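Abro hilo, que llevo todo el fin de semana con esto y necesito contarlo. Acabo de terminar el borrador del informe sobre destrucción de minas antipersona almacenadas y estoy contentísima, aunque me lloren los ojos de tanto PDF.

Para quien no siga estos temas: la Convención de Ottawa prohíbe usar, producir, transferir y almacenar minas antipersona. El artículo 4 da cuatro años para destruir las existencias. Y el artículo 3 deja conservar una cantidad para formación y desarrollo de técnicas. Ahí, en el 3, es donde me he metido yo.

El texto dice que esa cantidad no debe exceder el mínimo "absolutamente necesario". ¿Y cuánto es eso? El tratado no pone cifra. Me parece fascinante que una frase tan corta dé para tantas horas de sala.

Nuestro caso de estudio es el depósito de Wandenura. Punto de partida: 2000 minas declaradas como retenidas para formación. Hoy quedan 1348. Suena bien, ¿no? Pues vamos a mirar los informes anuales, que es donde está lo bueno.

De la diferencia, solo 300 aparecen con fecha, tipo y curso en el que se usaron. El resto figura como "consumo ordinario" y ya está. No digo que falte nada (de verdad que no lo digo), digo que con esos papeles no se puede reconstruir.

Gertraud Wyss se leyó los anexos enteros en dos idiomas y encontró que una versión cuenta cuerpos de mina sin espoleta y la otra no. ¡Dos tablas distintas con el mismo título! Casi me levanto a aplaudir en mitad de la biblioteca.

Esto importa mucho más de lo que parece. Si un cuerpo sin espoleta cuenta o no cuenta, la serie entera cambia, y comparar un año con el siguiente deja de tener sentido. Propuesta nuestra: que se declare siempre por separado. Una columna más en el formulario. Una.

Segunda parte del informe: para qué se usan. Lorenz Widmer entrevistó a instructores de perros detectores y las respuestas son oro. Varios trabajan ya con réplicas inertes para casi todo y reservan la mina real para la última fase del adiestramiento.

Gangadharan Mathew, que viene de la química, matiza: el olor de una mina enterrada durante años cambia con el suelo y la humedad, y eso cuesta imitarlo. O sea que el debate sobre el mínimo necesario es también un debate de laboratorio. Me encanta cuando pasa esto.

Donnie Rutherford no está de acuerdo con nosotros en un punto y lo hemos dejado escrito tal cual, en recuadro. Él cree que poner un techo numérico animaría a algunos Estados a subir hasta el techo. Yo sigo pensando que no, pero su argumento es serio y merece leerse entero.
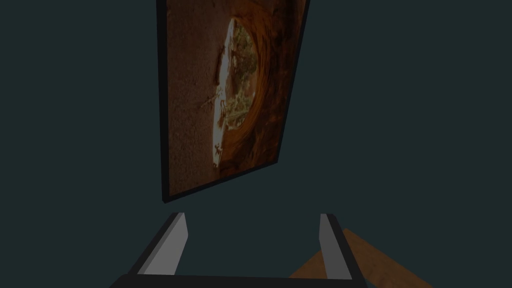
Tercera parte, la más práctica: 3 recomendaciones. Declarar cuerpos y espoletas por separado. Explicar cada año el uso previsto, además del pasado. Y publicar un plan de reducción cuando las minas lleven tiempo sin tocarse — esta última es la que más nos va a costar defender.

El borrador sale a revisión hoy, 08/06/2025. Si trabajáis en desminado, en formación o en derecho de los tratados y queréis leerlo, escribidme por privado y os lo paso. Agradezco sobre todo que me digáis dónde me equivoco con los plazos del artículo 7.

En julio lo presentamos en Tredbridge, con turno de preguntas largo (lo he pedido yo, me chiflan los turnos de preguntas). Damian Zaugg modera. Habrá interpretación al francés y al inglés.

Y si alguien tiene los informes de transparencia antiguos de Wandenura en papel, por favor, por favor, que me diga algo. Me faltan los dos primeros y pago los portes.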